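The Fifteen-Minute Table

My confirmation from Vovik came with a countdown. The table was mine for an hour and a half, and if I was more than 15 minutes late it would go to someone else, along with the $12 I had put down to prove I was a serious person. I have had job offers with fewer conditions attached.

I used to like going out to dinner because it was the one part of the week I didn't have to manage. You walked in, somebody sighed at a big paper book, and you waited at the bar until a table opened. Now I set an alarm for ten in the morning, two weeks ahead, and try to guess whether I will want lamb.

Restaurants have their reasons, and they are good ones. An empty table at eight o'clock can't be sold again at noon. Pradano, my old neighborhood standby, put in deposits last February after a party of nine booked three places for the same evening and ate at a fourth. I would have sent those people a bill too, and possibly a fish in the mail.

What bothers me is how the suspicion has spread to the rest of us. The deposit was meant for the party of nine. Then it was for parties of six, then weekends, and now it covers a man eating soup by himself at 5:30.

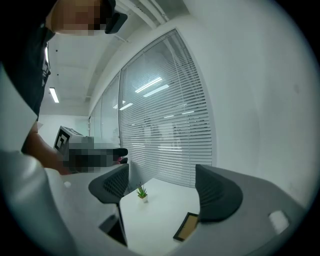
Benedikt Hollenstein wrote to me after my last column on this, and he was not in a mood to be charmed. You people, he said, will pay for a concert seat months ahead and never call it an insult, but ask for $12 toward your own dinner and it's the fall of Rome. The deposit comes off the check. Show up and eat.

Fair enough, and I did laugh. But a concert doesn't ask me to pick my band at the door, smile at the drummer, and be gone by 8:15 so they can play it all again for the next crowd. Dinner is supposed to have some slack in it. The second coffee is where most of my friendships were made.

Patwary, over by the train station, keeps half its room for walk-ins. You give your name, you stand on the sidewalk, and you get called when you get called. I waited 40 minutes there last week beside a couple who were arguing over whether to leave. They stayed, and ordered the duck.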